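**Do you ship the Nirkby pedal outside Canada?**

Yes, to most countries. It weighs 430 grams boxed, so postage is usually cheaper than people expect. Duty is up to you.

**What power supply does it need?**

A regular 9-volt centre-negative supply. There's no battery clip. Please don't run it at 18 volts; the warranty won't cover it.

**Where should it go in my chain?**

Most players put it after overdrive and before delay. Chiharu Takagi, who voiced the Clultanau presets, runs hers in the amp's effects loop. Try both and keep the one you like.
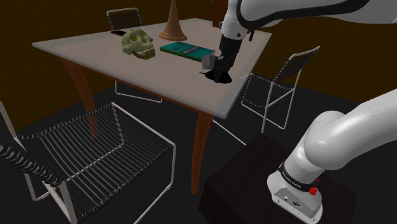

If you use the loop, set the level switch on the back to Line first. With it on Instrument the signal will clip, and it's an ugly kind of clipping.

**How many presets can I save?**

Six. Hold the left footswitch until the light changes colour, then pick a slot.

**Can I use it with bass?**

You can. The tone knob does most of its work below 2000 Hz, so go easy on it with a five-string.

**My unit hums. Is it faulty?**

Probably not. Try another cable, then a separate power supply. If it still hums, write to us with the serial number. Units numbered under 1375 have the older input jack, and we replace those free of charge.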